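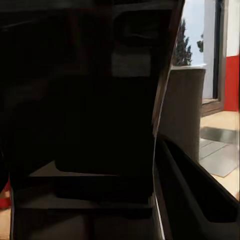
Kyung-hwa Seok had been promised a machine that could tidy, and she had cleared a whole evening in December to be shown it. Her son-in-law, Jagadeesh Kartha, set his laptop down between the teapot and the biscuits, and moved the biscuits back again when he saw her face.

"So it isn't coming here," she said.

"Not tonight, Amma-Seok." He had called her that since the wedding, half his language and half hers, and she had long ago given up correcting it. "Tonight it's only inside the computer. We give it rooms to practise in. It has a kitchen, and cupboards, and a front door with a garden outside, and it can knock things over all day and I don't have to sweep up."

She thought that sounded like a very comfortable life, and said so. She had learned to keep house in two rooms above a shoe mender's, with four brothers, and there had been no practising of any sort. You picked up the cloth and your mother told you that you were holding it wrong.

The machine was called Nurka. The firm that made it was called Ulirton, and Jagadeesh had worked there for three years without once managing to tell her what he did in a way she could repeat to her friends at the swimming baths. Now, with his sleeves pushed up and a crumb on his collar, he tried again. Nurka was learning drawers. It had tried 2,949 of them since the summer, and it had got 1,242 properly open.

Kyung-hwa put her cup down. "That's less than half."

"It's a great deal better than it was!"

"If I opened less than half my drawers you would put me in a home."

He laughed so much that he had to take his glasses off, and she was pleased, because he had been looking thin and she suspected the drawers of keeping him awake.
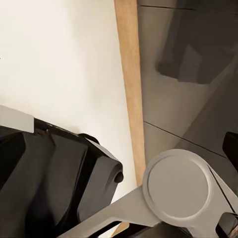 They watched it for a good while. It was slow, slower than she had imagined anything with a plug could be. It went up to the furniture and stopped, and seemed to think, and came away again, and she found herself leaning to one side in her chair as she used to lean when her daughter was learning to ride a bicycle. A shiny front was hard for it, Jagadeesh explained. It saw the room in the shine, and it had to work out which part was drawer and which part was only the room looking back.

"My sister was the same with the patio doors," said Kyung-hwa. "Twice in one Easter."

She wanted to know why it didn't feel about with its fingers. She never looked for a drawer. She put her hand down by her hip and there it was, the one with the string in, and the one beneath that stuck in wet weather and wanted a lift and a little nudge to the left. How would it know about the nudge?

Jagadeesh stopped chewing. Then he pulled an envelope out of his bag - it was the gas bill, she noticed, and unopened - and wrote on the back of it, *lift, nudge left*.

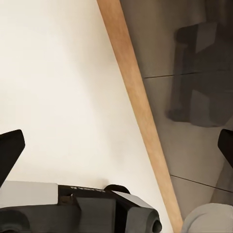
"Ours never stick," he said. "In the computer. They all run beautifully."

"Then it will have a shock when it comes to my house."

He asked if he might try the drawer himself, and she took him through to the kitchen and stood behind him while he did it. He pulled. It came out two fingers' width and jammed, as it had jammed for everybody since the pipe leaked. He pulled harder and the whole cabinet came forward with a groan, and the fruit bowl on top of it set off towards the edge, and she caught it with one hand, hardly looking.

"Lift," she said. "No, from underneath. You're fighting it. Now over to the left, gently, as if you were moving somebody's cat."

It took him five goes. When the drawer finally ran out he gave a great shout, and her daughter called down the stairs to ask who had been hurt.

They went back to the table after that, and the tea had gone cold, so she made more. Jagadeesh rang a colleague named Shih, at nine at night, to ask whether it would be difficult to make a drawer stick. She could hear the answer going on for some time. It seemed that making a thing go wrong in the right way was a good deal of work.

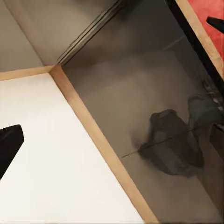

"And when it has the drawer open," she asked, once he had rung off, "does it know what to do with what's inside?"

"Sometimes. Hard things it likes. A mug, a tin. Anything soft and rumpled is a misery." He rubbed his eyes. "It can't tell where a cloth starts."

"Nor could you, when you married. You folded towels like a man wrapping fish."

"I still do."

"I know. I do them again when you've gone up."

He looked so struck by this that she patted his arm, and then she fetched the basket from the airing cupboard, since it was there and wanted doing, and tipped it out over the table, laptop and all. She showed him how to find a corner with his thumb, and run along the hem until he came to the next one, and let the rest hang. He did one badly, and one not quite so badly. On the screen, under the edge of a pillowcase, Nurka had started on another drawer.

"Tell it there's no hurry," said Kyung-hwa, and passed him a towel.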